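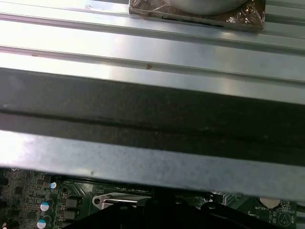 Ticket 159 covers intermittent pose errors on the Reminside arm during the approach to the processor socket. The planner reports a valid socket pose, the arm moves, and the fingers arrive shifted to the left of where they should be. The fault shows up only on the server board, never on the flat test plate. In the wrist view the sheet-metal panel behind the board blows out toward the left, and the gripper body covers part of the socket bracket, so the detector is working from the bracket end with the hole plus whatever is left uncovered. The BATTERY lettering to the right is in clear view at the same standoff.

Home Builds Tickets Parts Wiki Log in

Status: closed
Opened: 5 June 2019
Owner: Khurram Mengal
Location: Carkley shared workshop, rear bench
Affects: wrist camera exposure, socket detector, grip close routine

Setup

Six-axis arm with a home-built wrist adapter, two-finger parallel gripper on a Nosten driver board, small fixed-focus camera at the wrist. Host software is the Arriaga branch. Work item is a Dell server board still in its chassis. Task is to bring the fingers to either side of the processor and hold there while the retention screws are dealt with.

Symptom

Lateral error at the end of the approach. Not constant. Some runs are clean. On a bad run the left finger touches the edge of the socket hardware, the driver board sees current, and the close routine treats that as a successful grip. The arm then reports "held" with nothing held.

Restarting the host clears it for one or two runs. That sent me in the wrong direction for most of an evening.

Checks, in the order done

1. Joint zero. Re-homed all axes, compared with the values from December. No change.

2. Wrist adapter. Found one screw a quarter turn loose and tightened it. Error still present. Worth doing anyway.

3. Hand-eye calibration. Repeated with the printed grid. Residual is the same as before. Grid was placed on the bench and not in the chassis, see 6.

4. Cable. Swapped the camera cable for a shorter one. No dropped images in either case. Put the long one back, the short one pulls at full wrist rotation.

5. Detector replay. Ran the stored images from a bad run through the detector offline. The socket pose comes out wrong there too. This rules out the arm and leaves the image or the model.

6. Exposure. Auto exposure was on. With the camera pointed at the board alone it settles in one place. As the wrist tilts and bare metal comes into view it hunts, and the images during the hunt are either dark over the board or washed out over the metal. The detector was picking up the edge of the metal flange as the long side of the socket. The flange and the socket bar are both bright, straight and close to parallel from this angle. Restarting the host resets auto exposure, which explains the one or two good runs afterward.

Cause

Two faults stacked. Auto exposure makes the socket detection unreliable near bare metal. The close routine accepts any contact as a grip, so the bad pose is not caught.

Changes

Exposure locked at 800 microseconds, gain fixed. The panel still clips on one side at this setting. The board does not, and the board is what matters.

Standoff for the detection image set to 27 mm above the board. Closer than that and the gripper hides too much of the socket. Farther out and the flange takes over the upper part of the image again.

Detector region masked above the flange line. The mask is tied to wrist angle and is a hack. It will need redoing for any other chassis.

Close routine now checks finger position as well as motor current. If current rises before the encoder passes 700 counts, the move is flagged as early contact and the arm backs off. Previously there was no position check at all.

Retest

Repeated the approach with the retention frame in place, driver brought in from the right side.

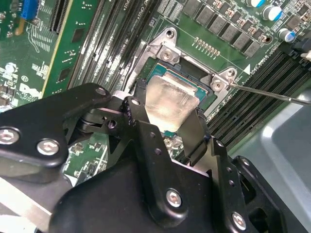
Retest position: fingers at the left and right of the processor, driver tip on the right-hand retention screw.

The right finger comes down along its side of the chip at an angle and the linkage takes up a lot of the room near the memory slots. Any change to the approach angle has to be checked against those first. The smeared paste on the heat spreader gives a bright uneven patch under fixed exposure - the detector does not use that area, so no action taken.

Early contact was forced by shifting the target pose by hand. The routine flagged it and retracted as intended. No false "held" report in this session.

Open items

- Mask should come from the chassis model and not from a typed-in angle.
- Hand-eye grid to be repeated at board height inside the chassis.
- Left finger pad is worn at the tip. Spare set is in the drawer under the Nosten boards.
- Driver access from the left has not been tried with the fingers down.

Notes for anyone copying the config

The exposure value belongs to the bench light at Carkley and to nothing else. Set your own with the wrist tilted over metal, and check that the printed lettering on the board stays legible. The encoder threshold depends on finger length. Do not copy the mask file.

Closed by K. Mengal. Reopen under the same number if the lateral error returns - attach the detection image and the driver board log.

Contact the bench | Copyright Reminside build log | Back to top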